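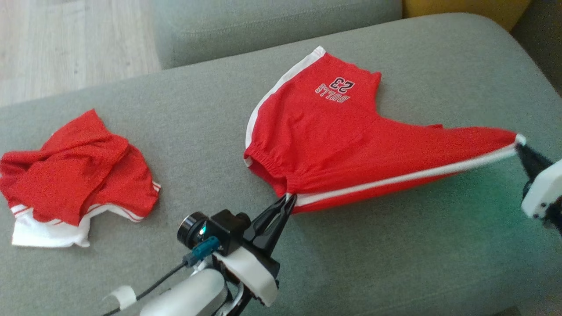

5.3 The Overpull Fault

Figure 4. Two-arm handling of basketball shorts on the sofa seat. Both grippers hold the garment and the fabric between them is taut. The jersey at left is still in its heap.

Of the 621 folding trials we ran with the Tallis controller, 60 ended in what our log calls an overpull. The name is generous. One arm decides the garment is not flat enough, the other arm agrees, and the two of them settle the matter by force. In most cases the wrist force limit stopped the motion. In the rest, the limit was waiting for a reading that the controller had politely filtered out as noise.

Shorts were the worst offenders, and elastic waistbands were the reason. Tallis judges flatness from the outline of the cloth and treats ripples as slack to be removed. A gathered waistband has ripples by design. The controller pulls, the elastic gives a little, the ripples shrink, and the controller takes this as encouragement. When the elastic stops giving, something else has to, and in our lab it was usually the grip. The released end then snapped back toward the arm that was still holding on. A wrist camera connector was knocked loose twice this way, and the Brirnum arm carried on both times with its last good picture, folding a garment that was no longer there.

Figure 4 shows the kind of hold involved: a pinch at each end, with the side stripe drawn out straight toward the right-hand gripper. The flatness score likes a straight stripe very much. It has no opinion on how the stripe got that way.

Our first fix was to lower the force limit. This removed the overpulls and, with them, nearly all of the folding. The second fix, suggested by Saadet Karakaya after a long September of picking shorts up off the floor, was to ignore ripples within 60 mm of any edge marked as elastic, and to end a pull once the measured force rises while the outline stays the same. We also moved the noise filter so that the safety check sees the raw signal – where, on reflection, it should have been from the start.

We repeated the test with the same garments and the revised controller. Over 1185 trials, no pull reached the force limit. Waistbands now come out slightly wrinkled, and the flatness score complains about every one of them. We have left the score as it is.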